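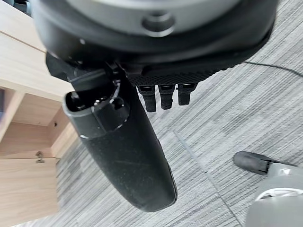 Search this site Go

Notes for the Ballport open day – Introduction to Robotics, unit 4

Most of you will be coming along to the open day at Ballport in December, and I do hope you'll enjoy it as much as last year's group did (they had to be more or less herded back on to the coach!). Please read these notes beforehand, as the demonstrations move along quickly and it's rather hard to hear at the back.

We'll be met by Wanda Marchetti, who runs the handling lab and is very generous with her time. She'll give two demonstrations, each lasting about half an hour. The first is on picking up, and she'll begin with the arm switched off so that you can have a good look at the wrist and the finger before anything moves. Do look at how the finger is fixed on. We spent a long while in class on joints and hardly any on brackets, and I'm afraid that was my fault.

The second is on reaching into cupboards and shelves. Remember what we said about the wrist being much bulkier than the finger – a fingertip may fit very nicely into an opening while the wrist bumps the door. Try to guess, before each reach, which part will touch first, and jot your guess down.

Questions to take with you:

How does the arm know it has hold of something?
Where does a worn fingertip show first?
What happens to the cables when the wrist turns?

Bring a pencil and something firm to lean on. Your write-up should be one side of paper, and sketches are very welcome – mine are dreadful, so please don't be shy about yours.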